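Skirnemport Home Repair Skills Project
Second progress report to the Achari Fund

Summary

The project is on schedule and within budget. Evening classes in basic home repair started in the old net store on the harbor road, and the first group has finished. The second group is under way. We have changed the order of the course and we are asking the Fund to let us move part of the travel line into materials. The request is set out near the end of this report.

Classes

The first group had 40 places and all of them were filled. Applications came mostly from renters in the streets behind the harbor, with a smaller number from the farms along the north road. We had planned to teach plumbing first. After two evenings it was clear that people wanted help with drafts and damp before anything else, so Ionuț Dumitrescu moved window sealing and ventilation to the front of the course and put taps and traps after it. The second group is following the new order from the start.

Attendance dropped during the two weeks of storms, when the late bus was not running. We repeated both of those sessions on the following evenings. Most of the people who missed them came to the repeats. Three did not come back, and we have written to them with the dates for the next group.

The damp session needs more time than we gave it. People bring their own problems to it, and going through them takes most of the evening. From the next group on it will be split in two, the first part on condensation and the second on leaks and rising damp.
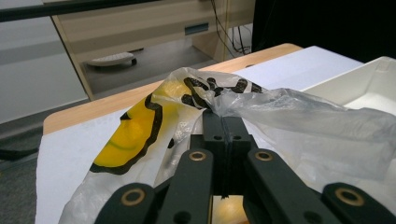 Report prepared by Catríona Fitzgerald, project lead
2019-03-05

Tool lending

The lending shelf opened in the sixth week. Members can borrow a tool for 6 days and renew once. Cordless drills and the two moisture meters go out most often. The tile cutter has been borrowed only once and we will not buy a second. One drill came back with a cracked battery housing and was replaced under warranty.

Bookings were first kept in a paper notebook, which caused two double bookings. Khurram Rana has since moved them to Muta, the booking system already used by the sports hall. It costs us nothing extra for now. The hall's contract comes up for renewal next year and we will need to check the terms at that point.

Home visits

Orla Conneely started home visits for people who cannot get to the evening classes. She does small jobs with the person watching or helping, and leaves a one-page sheet on how to do it again. The original plan allowed an hour for each visit. In practice they run to nearly two, mostly when the water shutoff is seized or hard to reach. We have cut the number of visits per afternoon from three to two and there is now a short waiting list.

Money

Spending on staff and rent matches the budget. Materials are over, mainly on sealant, pipe fittings and replacement blades. Travel is well under, as Grarnska has let us use its van on weekday afternoons and asks only for fuel. We would like to move $2,000 from travel to materials. The total grant would stay the same.

The participant fee remains at $50 for the full course, with a waiver on request. No one has been turned away over the fee.

Problems and changes

The heating in the net store failed twice. The landlord has fixed the boiler and agreed in writing to have it serviced before the fall. The side entrance still has a step and no ramp. We have one quote for a ramp and are waiting on a second.

Ehab Gaber will take over the electrical safety session from the next group. He holds the license that our insurer asks for.

Next period

We will finish the second group, open sign-up for the third, and run one Saturday session on gutters if the weather allows. The damp handout will be rewritten to match the split session. A full account of spending will come with the final report.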